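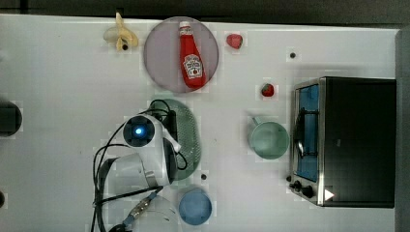

*1 min read · 967 views*

## Where do I keep a toaster oven when the table is the only free surface?

I moved into a studio in Gevodmont in August and the kitchen has no counter to speak of. My toaster oven sits at the right end of a white table, and the plate, mug, green colander and ketchup all end up beside it. I use the oven about 3 times a week. Should I put it on a shelf?

### Answers

**9 votes**

Leave it on the table and move the small stuff. A colander can hang on a wall hook and ketchup goes in the fridge door. Check your oven's manual for how much space it wants on the sides and top before you push it against anything. Mine is a Hiebert and the page on clearance was near the back.

**3 votes**

I got a Zendano cart. Fits fine. Wheels are kind of cheap

**0 votes**

Don't put it on a shelf unless the shelf is rated for the weight and open above. Also keep plastic away from the door side. I melted the lid of a Vosex container that way.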